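Pre-Run Inspection Checklist — Bin Picking Cell, Dreleck Study
Completed by: Ha-rang Maeng
Reviewed by: Hye-jin Ham
Month: April
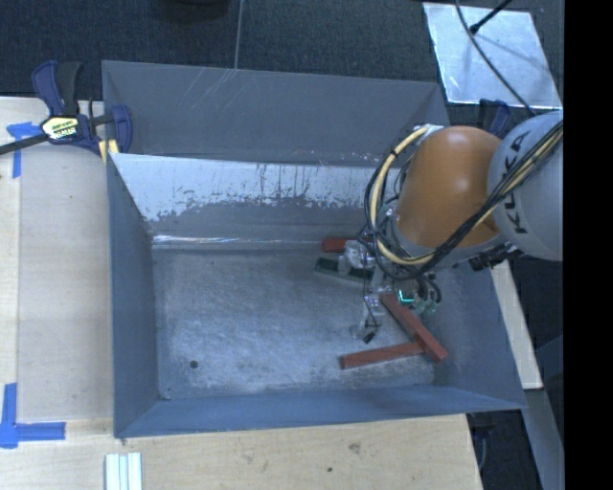 The study compares two ways of choosing the next bar to pick from a metal bin. Method A takes the bar with the most visible surface. Method B (the Woo ranking) scores how bars cross each other and goes for the one lying on top. Both use the same arm and gripper, so anything that drifts between sessions ends up in the comparison. Fill this in before each session.

1. Bin and clamps
Clamps tight, bin does not shift when pushed by hand: OK
Bin position against tape marks: OK
Bin rims, no new burrs: OK
Comment: Rims are thin. Wear gloves when reloading bars.

2. Bin interior
Floor free of chips and grit: OK after wiping
Loose coating on walls: SEE COMMENT
Comment: Brushed off what would come away and vacuumed. Do not repaint in the middle of the study — it would change the reflections and the earlier runs could not be compared.

3. Bars
Bars straight, ends not mushroomed: OK
Colors match the run sheet: OK
Comment: One bar from the spare set had a bent end. Removed and tagged.

4. Arm and cables
Cable loop clears the clamp handles through full travel: OK
No rubbing or cuts on outer jackets: OK
Connector seated: OK
Emergency stop tested from both stations: OK
Comment: Jog at low speed for the first pass into each corner of the bin. Ham asks that this be done even if the arm has not been moved since the last session.

5. Gripper
Fingertips secure, black tips not worn through: OK
Small wires and tubes clear of the finger links: OK
Zero reading taken with gripper open: OK
Comment: Replace tips every 700 picks. Counter was at 34 when this sheet was filled in.

6. Software
Indance logger running, clock checked: OK
Hirneo planner version same as last session: OK
Method order drawn before loading: OK
Comment: The first attempt at logging failed with a full disk. Moved old files and restarted.

7. Result so far, for whoever takes over
Method B had 2 dropped bars in the last block and Method A had 9. Most of the Method A drops came when the chosen bar was pinned at one end by another. With bars lying apart we see no difference. Do not quote these numbers outside the group yet — the block with the older tips still has to be repeated.

Open items
Bent bar: order replacement (Maeng)
Disk space warning in logger (Ham)
Wall coating: check again before the next block

Cleared to run: YES, low speed for first pass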